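Sidwood bench group – minutes of the Thursday meeting

Present: Kastriot Karagiannis (chair), Maya Twal (minutes), Naylor, Rillov
Apologies: the Skalham partners, who sent written comments

1. Minutes of the last meeting

Agreed, with one correction. The December figures for the drawer task were for the left arm only. Maya has changed the shared copy.

2. Two-handed holding method

Kastriot went through the result. The old method plans each arm separately and then checks the two plans for clashes. The new one plans the path of the object first and works out both arms from that. Over 40 trials on the funnel, the old method lost hold of it in 11 and the new one in 4. All were run with the same starting positions and the same grip force.

The funnel was picked as the main test object for its shape. One set of fingers has to work at the rim of the bowl while the other takes the spout end beside the loop handle, so a small error on one side twists the whole thing. Rillov asked if a symmetrical object would show the same gap between methods. Kastriot expects a smaller one but has not tested it.

Naylor raised clearance. With the speckled cube and the red box standing under the funnel there is very little room below, and the planner still treats both as plain blocks. The knob on the box is not modelled at all. Agreed that this should be stated in the write-up.

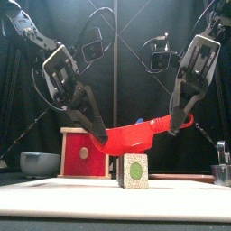 3. Training data

The set now stands at 2745 recorded runs. Maya has been through the labels and found the usual trouble with start and end times – some runs are marked as finished while the fingers are still closing. She proposed ending a run only when both grippers have been still for a full second. Agreed.

Skalham asked in writing whether runs with a failed first grasp should be kept. Kastriot wants them kept and tagged. Rillov would leave them out of the first comparison so that the two methods are judged on the same footing. Agreed to report both ways.

4. Row layout

Naylor described the second layout, with objects in a line along the back of the table and the arms working from either side. The aim is to see if the method holds up when the objects differ a good deal in height and shape. The see-through items remain the weak point, as depth readings on the pink cup and the tray are patchy. Rillov suggested using the outline from the colour picture for those two and leaving depth for the rest. Naylor will try it on the tray first.

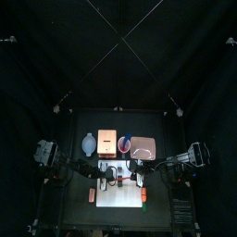
Row layout on the black tabletop, both grippers raised and turned outwards.

5. Actions

Kastriot – draft the results section, including the note on clearance.
Maya – apply the new end-of-run rule and send the revised labels to Skalham.
Naylor – outline test on the tray.
Rillov – choose a symmetrical object and repeat the 40 trials with it.

6. Any other business

The booking sheet for the bench has moved to the shared folder. Old links no longer work.

Next meeting: same room, 10.30 am.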